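About Totcombe

Who we are

Totcombe is a small soft furnishings workroom. Cushion covers, throws, table linen, cot blankets. We wash, mend, fold, pack and send out for rental and display homes, and we do a bit of our own making when there's time (there's not much time).

Brick walls, concrete floor, metal shelving, too many tubs. Come in the side door.
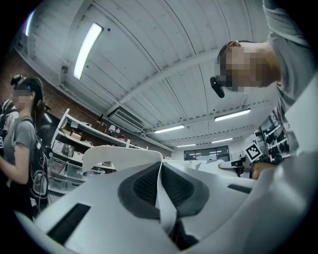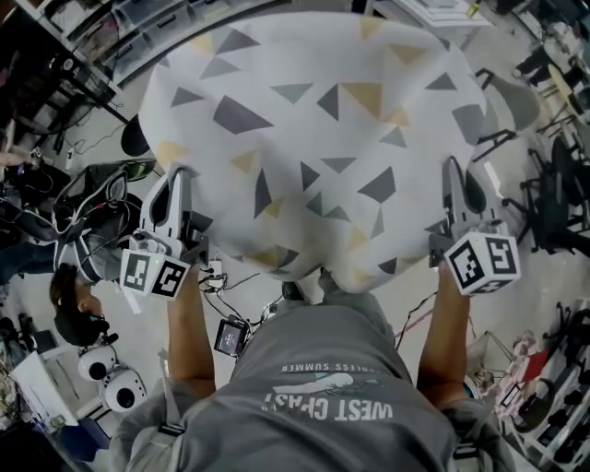 How it started

Riaan Modise had 42 cushion covers in the back of a wagon and a display home opening the next morning. Kenna Halliday had an iron. They did the lot on her kitchen bench and swore never again, then took a lease in May. The first place was in Keremham, up a flight of stairs, hopeless with bulky stuff. Moved to the current one two years later. Ground floor, roller door, proper loading spot out front if the bakery van isn't in it.

What we do

Folding and packing - most of the work. Every piece gets squared off and folded to the client's shelf size. Prints go face out so whoever opens the tub can find the pattern without pulling the whole stack apart.

Mending. Zips, piping, split seams, cigarette burns if they're small. We don't do leather. We don't do curtains over 2 metres anymore, sorry, Lewis's back.

Storage. Off-season sets stay with us in clear tubs, labelled on the short end. Thirty days free after a job, then it's by the tub, by the month.

Our own range. The Girnside throws and the Brouwer covers, both cut here. Girnside is wool blend, charcoal or oatmeal. Brouwer is cotton, washable, comes in 21 colours, a few of them nearly the same grey and yes we know. Swatches posted on request, just tell us wich ones.

The people

Riaan Modise - bookings, quotes, the phone. Email is faster.
Kenna Halliday - cutting and mending, final say on anything with a zip.
Shu-fen Kao - runs the folding tables. Wrote the fold sheets we all work from and will redo yours if it's off by a thumb.
Ivar Öberg - storage and stock. If your set's gone missing Ivar has already found it.
Lewis Kinnear - deliveries, pick-ups.

We take on casuals before the display season, usually around 30 applicants so get in early. No sewing needed. Closed shoes, hair tied back if it's long, training is paid.

Working with us

New clients: send a list of what you've got, rough sizes, and when you need it back. Photos help. Standard turnaround is a week, rush jobs cost more and depend on what's already on the tables. Please empty pockets and take inserts out of covers before pick-up, or tell us if you want the inserts done aswell.

Colour matching is by eye, in daylight, so winter afternoons are slow for that.

Storage rates last updated 3/31/24. Ask Riaan for the current sheet.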